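Recovering from a Stopped Arm: Fault 102 and the Unexpected Contact Stop

Paewai Automation Service
Guidance for users of the Asa tabletop cell
Last revised 8/13/26

Purpose

This page sets out the steps to be followed when an arm in the Asa cell stops part way through a sorting task and the controller shows fault 102. It applies to the simulated cell in Cevley and to the physical cell. Users are expected to complete the whole procedure in simulation before they are given access to the real arms.

Background to the fault

Fault 102 is raised when the force measured at the wrist exceeds the set limit while the arm is in free travel. In plain terms, the arm has met something at a point where the program expected open space. The controller holds the arm where it is and keeps the gripper in its last commanded state.

The fault was first recorded in March during trials of the tray-filling program. The arm had been sent to collect a cube standing close behind a carton and came down on the carton's edge. The carton was crushed and a finger pad had to be replaced. Two further stops of the same type were logged before the program was withdrawn, and both involved a low approach past a tall object.

The usual cause is an approach height that has been set for the cubes alone. A cube is low, and a program tested only with cubes and a tray will run without complaint for a long time. Once a carton is added to the table, the same path may no longer be clear.

Before you begin

You will need the Cevley scene file for the cell, the task program that produced the fault, and the run log. If the fault occurred on the physical cell, the gate must be locked off and your name entered on the permit sheet before anyone reaches over the table. The emergency stop is not a substitute for locking off.

Do not clear the fault at this stage. Clearing it erases the stored wrist force, and that value is needed in step 3.

Step 1. Load the stopped position

Open the scene in Cevley and load the last joint positions from the log. Check that both arms have been restored and not only the one that faulted. Then look closely at the space between the fingers and the nearest tall object. A side view will often leave the matter in doubt, with the fingertips either just behind a carton or against it, and a second view should always be taken before a decision is made.

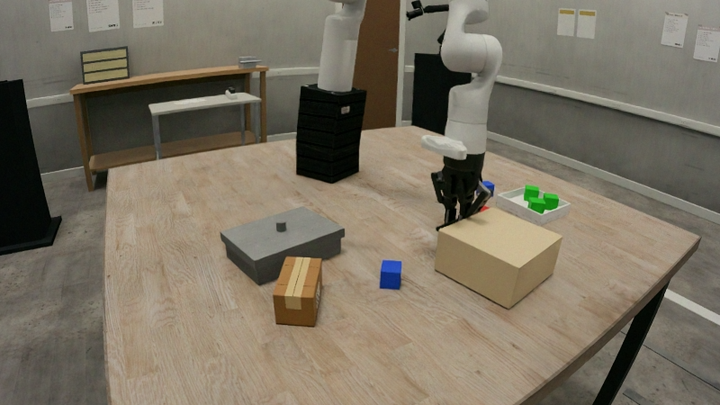 One user wrote in to ask why the arm cannot simply be driven straight up as soon as the fault appears, given that upwards is nearly always clear. Our answer is that upwards is clear only when nothing is held or hooked. If a finger has gone under a carton flap, a fast upward move will lift the carton and may throw it. The direction of retreat must be chosen after the contact has been found.

Step 2. Find the contact

Switch on the contact display and step the program back one command at a time. Note the first command at which contact is reported. If no contact is reported at any point, the objects in the scene file are probably not where they were on the table. Measure the real positions, correct the file and start the step again.

Step 3. Read the wrist force

Open the log in Fivum and select the last two seconds before the stop. A sharp rise on the vertical axis suggests that the fingers came down on something. A slower rise on a sideways axis suggests dragging, and in that case every object near the path should be inspected for movement. Copy the peak value into the fault record.

Step 4. Plan the retreat

Enter a retreat move at the lowest available speed, directed away from the contact found in step 2. Run it in simulation first. The gripper should stay as it is until the fingers are clear of all objects — opening it early can push a finger sideways into the thing it is already touching.

Step 5. Raise the approach height

In the task settings, set the travel height to at least 80 mm above the tallest object on the table. The default value is taken from the table surface and must not be relied on. Where a carton has been removed from the layout, the setting should still be kept, as cartons are often put back without the program being changed.

Step 6. Check the layout from above

Change to the overhead view and compare the position of each item with the layout sheet. Pay particular attention to cubes lying close to the gripper and to items nearly touching one another, such as a block beside the corner of a slab. These pairs are the most common source of a repeat fault.
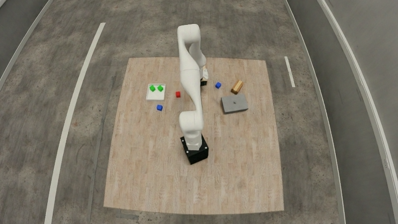
Is the overhead check really needed if the program has its own collision test? The question was raised in a comment on the previous version of this page, and the step has been kept. The collision test knows only the objects listed in the scene file. An item that has been nudged, added or left out will pass the test and still stop the arm.

Step 7. Run the task again at reduced speed

Clear the fault and run the program from its first command. Do not resume from the point of the stop. Pause the run when the gripper is above the item to be picked, and confirm from overhead that it is over the correct item and that the fingers have room on either side.
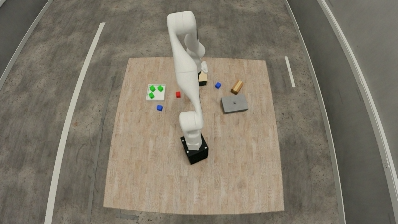 If the position is satisfactory, allow the pick to go ahead and let the program run to the end. If the gripper is off centre, stop the run, return the arm to its home position and go back to step 2. Small errors should not be corrected by hand jogging during a run, as the change will not be saved and the next user will meet the same fault.

Step 8. Complete the record

The fault record must state the following:
The command at which contact was first reported
The peak wrist force
The retreat move used
The old and new travel heights
Any item found out of place, including in the tray

On the physical cell, the finger pads and the wrist cover must also be inspected for damage. A pad with a visible split is to be replaced before the next run.

When to stop and ask for help

Contact the cell supervisor if fault 102 returns after the travel height has been raised, if the two arms are close enough that neither can retreat freely, or if the wrist force does not fall to its resting value once the arm is clear. In the last case the sensor may have been overloaded, and the arm must stay out of use until it has been checked.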